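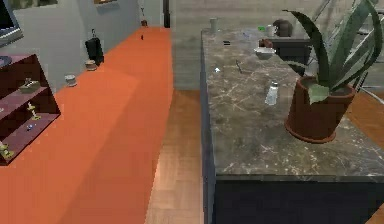
Can my town meeting change a bylaw without reading it out loud?

Posted by Uriel Paredes, 25/03/2021

Our town of 4,000 just passed a new open records bylaw at town meeting. It runs 38 pages. The moderator asked if we could skip the reading, somebody yelled "please," and it passed on a voice vote. Now I've read the thing, which apparently makes me an oddity, and the fee for a records request went from nothing to $100. Is the vote any good if the text was never read? And can a town charge that much just to look at its own minutes?

Emerson Rangel

Depends on your state, but skipping the reading is usually fine if the full text was posted with the warrant and no one objected. "Please" doesn't count as an objection. Ask the clerk for the posting certificate, and check whether the version posted is the version voted on. If they differ, you have something to work with.

The fee is the weaker spot. A lot of states let a town recover the cost of copies and staff time and not much more. A flat $100 at the door may conflict with state law, and state law wins. Many states also have someone in the attorney general's office or a records office who will look at a complaint for free. Slowly, but for free. You could also petition to put a repeal on the September warrant. Get the signature count from the clerk in writing.

Hella

We had this in Waneck. They wanted $1,000 for the emails about the dump. I paid for one page and it was the cover sheet.

Maven

Move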